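Grolitstead packing line: what changed when the benches went automatic

3 Mar 2024

Delali Agbeko has supervised the small-parts benches at Stillurska's Grolitstead site since before there was any machinery on them. The work used to be entirely manual: a person picked a part from a tray, checked it against a card, and placed it in a box. In November the company switched two of the benches to a cell supplied by Turden, and the job descriptions were rewritten in the same month.

"The first thing that changed was the shift sheet," Agbeko says. "Before, I assigned people to benches. Now I assign them to tasks. One person teaches picks with the hand tool, one person clears faults, one person handles the parts the cell rejects."

Teaching is the part that took longest to staff. An operator holds a gripper fitted with a camera and carries out the pick by hand, and the recording is used to train the cell. Stillurska logged 1,770 of these recordings before the first bench was released for production. Of those, 682 were thrown out, mostly for grip angle or for speed.

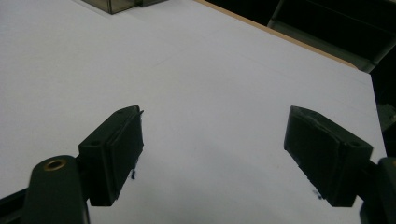 Reading time: 2 min

Fingers on the hand tool are treated as consumables. Agbeko keeps a log of them by serial number and checks the contact edges at the start of each shift. "If the lower edge is chipped, a thin part slides under it. You record that, and you have taught the cell a bad pick. So wear on the tool is a data problem as well as a parts problem."

Brittany Chan packed by hand for eight years and now spends most of her shift teaching. She was skeptical of the change and remains so on some points.

"My wrists are better," she says. "My concentration is worse. With packing you could talk to the person next to you. With this you have to move at a steady rate and keep the tool level, and if you look away you do it over."

She also raised the question of pay. Teaching was first graded the same as packing. It was moved up one grade after the operators asked for a review, which was carried out by Gyamfi, the outside firm that handles job grading for the site. Fault clearing was not moved, and Chan thinks it should have been.

No positions were cut at Grolitstead in the changeover. Agbeko will not say whether that holds if more benches are converted. "I have been given a plan for two. I can answer for two."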